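# Treslow towel set – README

Student recordings made by the Rallis robotics club for the household tasks round. Two arms, one table, one towel at a time. Maintained by Themis Lambrakis.

Last updated: January

## What is in it

60 episodes, of which 36 are marked clean. The rest have a dropped towel, a late start or an operator who changed their mind halfway. We kept them in because the Moltell loader can filter on the flag, and a few members want the bad ones for their own projects.

Each episode runs some 2 minutes and holds joint positions for both arms, gripper width and the head view.

## Table setup

The green tray goes flat on the white table, close to the front edge, with the rolled brown towel lying lengthwise on its right half. The wicker basket stays at the back by the wall panels. Leave the wooden block in it.

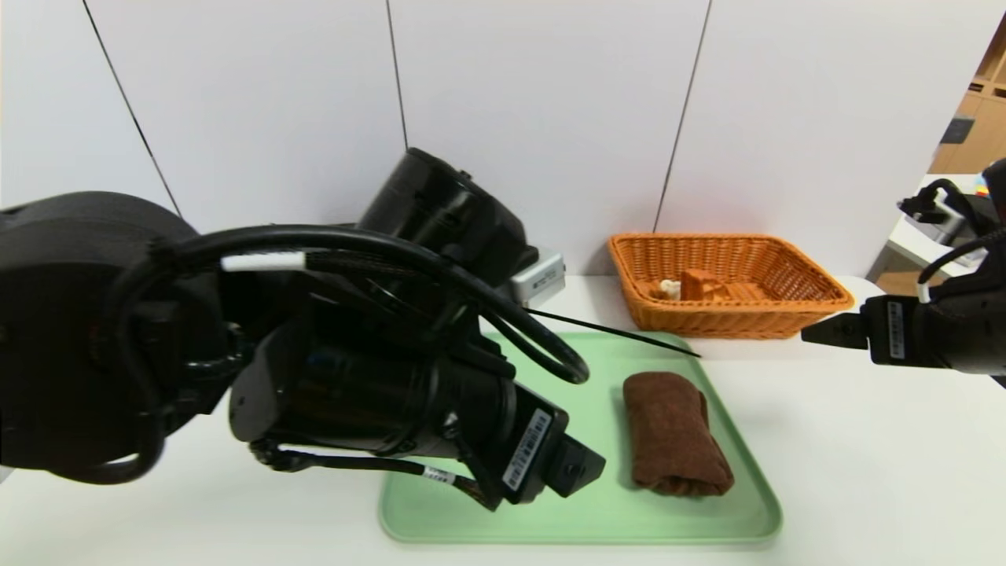
## Folder layout

- raw/ – files as they came off the recorder
- clean/ – trimmed, same episode numbers as raw/
- notes/ – operator notes, plain text, spelling not checked

Episode numbers have gaps. Do not renumber them, the notes refer to the old ones.

## Known problems

- The left gripper width reads 3 mm too high in the first batch. Holterier format exports already correct for this, raw files do not.
- Timestamps in notes/ are local time and were typed by hand.
- Two operators did most of the recording, so the motions are more alike than we wanted.

## Use

Free for class work and other clubs. Write to Themis before putting it in a competition entry.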